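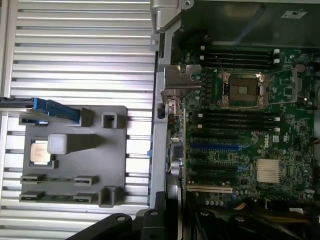 Photo: Skollside Kitchen Notes

Buy the stock. There, said it. Every food page out there wants you simmering bones till midnight and I'm tired of it. Had a pot going Saturday, 79 degrees in the kitchen, windows fogged, and for what? Two jars of cloudy stuff that tasted like warm onion.

Carton from the Rashidi shop on Drandbridge, opened in 2 seconds. Soup was better. My kids said so, unprompted, rude.

Yes, salt. I know. Get the low sodium one and add your own, easy. Toss in a bay leaf and teh parsley stems if you feel guilty.

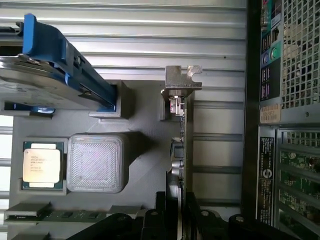

And don't start on cost. Bones aren't cheap anymore, not at my butcher, and the gas isnt free either. If you love doing it, great, do it, bring me some. But stop telling new cooks their soup doesn't count. They get scared off and order pizza. I'd take carton soup on a weeknight over that any time.

Noodles go in last, by the way. Always last.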